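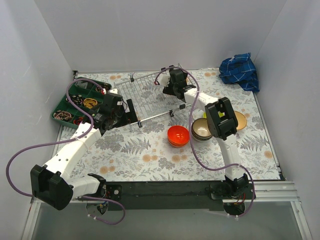
Equipment plan for the two-arm tables: what we ask for, and what we leave for later

By Remedios Ibarra

The request for next year's equipment money must be ready in July, and several of you have asked me what is in it. I write it here so that everybody can object before it is sent and not after.

At the moment we have two tables with a pair of arms on each. The dish table, with the wire rack and the bowls, is the one with the longest waiting list. Heledd Nicholas went through the booking sheet for the spring and found 36 requests that could not be placed. Most of them were for half a day only. So the first question was simple: do we buy a third table, or do we make better use of the two we have?

Yaa Nutsugah and I looked at both options. A third table means two more arms, a mounting bar, walls, a computer and a place to put all of it. The offer from Tosance is good for four months, and the price for the arms is fair. But the arms are less than half of the total. When we bought the second table we forgot this, and we paid for the power supplies and the desk from the money for travel. I would not like to explain that a second time.

The other option is spare parts. In the last year the dish table was out of use for 19 working days. Only two of these days were planned. The rest was waiting: for a motor, for a finger plate, for one cable that came in the wrong length and had to go back. Each part was cheap. The waiting was expensive, although it does not appear on any invoice.

For this reason the request has the spare parts in first place. We ask for one complete gripper, four joint motors, two sets of finger plates and enough gripper cable to replace every one on both tables. The cables move with the arm all day and they hang in long loops over the work, so they should be budgeted like printer ink — something that we use up. Cecilia Fiadzo will keep the box and the list. Please write your name when you take something from it.

In second place is the third table, but without arms in the first half of the year. We would build the enclosure and the bar, and order the arms when the room on the Farías side is free. Ohemaa Kyei does not agree with this order. Her opinion is that an empty table is a waste, and that prices can go up before we come back to Tosance. She may be right about the prices. I have asked them if they can hold the offer for longer, and I am still waiting for the answer.

A smaller point is the things on the tables. Until now people brought bowls, plates, trays and cloths from home, or bought them and asked for the money later with a receipt from the supermarket. From next year there is a small line for this. It should cover tablecloths too, since the project on the Pimdale side wants to work with different patterns under the same dishes. If your task needs a particular object, please tell me the model and where it is sold, and buy two of the same. When a bowl breaks in the middle of a project it can be impossible to find its match.

Not in the request: the Feluso mobile base. I know that some of you saw the demonstration and liked it. It would need its own floor space and a person to look after it, and we have neither for the moment.

Comments to me or to Heledd, by e-mail please. The draft with all the prices is in the shared folder, under Equipment.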